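Back room: table, shelving and water point
Gallery 4 - Hetlow unit, ground floor

The back room at Hetlow serves as folding area, snack store and water point. Sibel Saraç drew up the present layout in December, when the folding work moved over from Posden. The pictures cover the white table and the wall behind it. 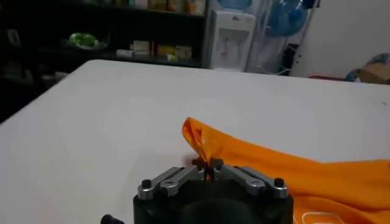 Orange printed cloth on the white table, shelving and water dispenser beyond.

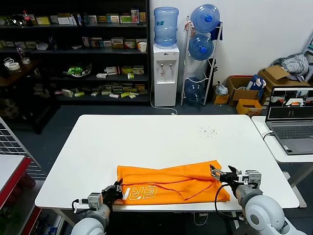

Folding is done on the bare surface, with no mat. Printed pieces are laid flat and smoothed from the centre outwards before the first fold. Lettering is kept clear of the crease where the size allows. The table is wiped at 2 each afternoon and again on closing.

Shelving
Packets and small boxes are kept in rows, oldest stock to the front. Heavier items go on the lower shelves. The Demirtaş order comes in on Saturday and is put away the same day. Outer cartons may wait by the right-hand wall until they are flattened.

Water
Jugs are supplied by Boline and stored on the rack next to the dispenser. Part-used jugs are finished before a full one is opened. The drip tray is emptied daily - the taps are cleaned weekly with the product listed on sheet 201.

Floor
A clear walkway is needed between the table and the dispenser. Power leads should lie against the wall where they will reach.

Stock sheets for this room are filed under 454. Changes to the layout go to Sibel Saraç in writing.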